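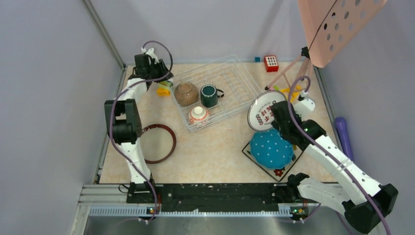 Nothing unsafe happened at any point, Noltix insists, and the arm "did what a machine does when it loses a signal". The firm repeated that line on 11 May 2024, when it confirmed that a fault had halted trials of its two-armed dish handling system.

The facts it has released are thin. During a run at its Jirnow workshop, one arm carried on moving for 2 seconds after an operator hit the stop button. The other arm froze at once and kept hold of a plate. Noltix blames a dropped message between the two controllers, which are supplied by Ekora.

Ekora says its own checks found no fault in the parts. Both statements can't easily be true, and neither firm would share the log.

Noltix prefers to talk about the 274 runs it says were finished before the stoppage. It has not said how many needed a person to step in, or whether the stop button had been tested with both arms moving.

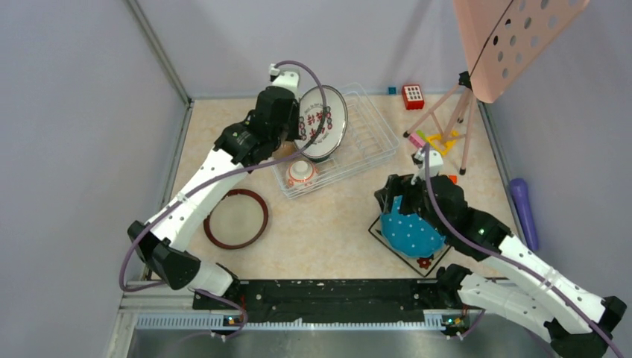

The work is light, moving bowls and plates in and out of a rack, and a slow arm with a bowl in its grip is unlikely to hurt anyone badly. But the same controllers are meant for Quan, a larger model the company wants to try in canteen kitchens, where staff would stand within reach.

A software fix was put in after 20 minutes, according to Noltix. It would not say what the fix changed. Trials are due to start again before the end of May, with no outside inspection planned.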